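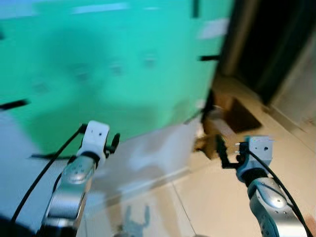 Felicja Czarnecka
@felicja_unboxes · September 17, 2023

1/ Everyone in my feed is suddenly an expert on hallways. Paint it a "brave" color, get everything off the floor, feel calm when you walk in. I have some doubts. Thread, probably too long.

2/ Let's start with the brave color. The claim is that one big block of teal makes a small space feel bigger. Bigger than what? I have stood in plenty of beige hallways and plenty of bright ones and my elbows hit the same walls in both.

3/ I do like the color. Teal green next to light beige tile is a good pairing and I'd pick it again. I just don't think it does anything besides be teal. It won't make you hang up your coat.

4/ Beige tile, on the other hand, gets called boring by people who have never had to sweep a white floor. It hides crumbs. It hides sand. I will defend beige tile until I die.

5/ Now the cardboard box. There's a plain brown box on the tiles, tucked in by the edge of the teal, and according to the tidying people it is a moral failing. "A box on the floor is a decision you haven't made." Someone got paid to write that.

6/ The product they want me to buy instead is the Condano entry bin. It is a box. It has a lid, it costs 60 dollars, and you put it on the floor, in the spot where the cardboard box was.

7/ I asked Condano what it does that cardboard doesn't. The answer came back in two days and said it "elevates the transition zone." I wrote again asking what a transition zone was. Still waiting on that one.

8/ To be fair, cardboard has problems. It sags if the floor is damp, silverfish like it, and it looks like you're moving out. My aunt had one by her back door so long that visitors kept asking where she was going.

9/ But you can fold it flat and be rid of it in ten seconds. Try that with the Condano.

10/ Next: "one in, one out." You bring a thing into the house, a thing has to leave. Fine in theory. I brought in a bag of onions last week. What was I supposed to do, put a chair on the curb?

11/ Then the rule where every item gets touched only once. I tried it on a Saturday. By noon I was standing in a doorway holding a bike pump, because I wasn't allowed to put it down until I knew where it lived. It didn't live anywhere. That was the whole issue.

12/ The Lyimo method (blog, podcast, planner, of course there's a planner) says to clear 3 things from the entry every night before bed. This one I'll grudgingly admit is okay. It's small, it takes a minute, and you can do it while complaining.

13/ What I don't buy is the number in their newsletter. It says the average household has 203 items "in limbo" near the door. Who counted? What's an item? Is a pair of gloves two? Is a box one item, or is it everything in the box?

14/ And the post that kicked all this off had 2,886 likes, for a photo of a hallway with nothing in it. No shoes, no mail, no hook with a bag on it. I believe the hallway exists. I don't believe anybody gets to work from it.

15/ Someone in my replies says the trick is a dark room off the hall where you shove everything and shut the door. Yes. That's a closet. We've had those.

16/ Another one recommends Bristo wall hooks, the stick-on kind. Mine held a raincoat for one evening and then took a strip of paint with them. Screw your hooks in. If you rent, ask first, and get the answer in writing.

17/ What I'd tell a friend: paint it whatever you like, keep a tile floor you can mop, and use a cardboard box for as long as it stays dry. When it goes soft, get another one from the grocery store. They're free and they come in onion size.

18/ Muting this now before the Brostel shoe rack people find me. I have seen the shoe rack. It holds four shoes.

19/ OK, one correction, it's four PAIRS. Still no.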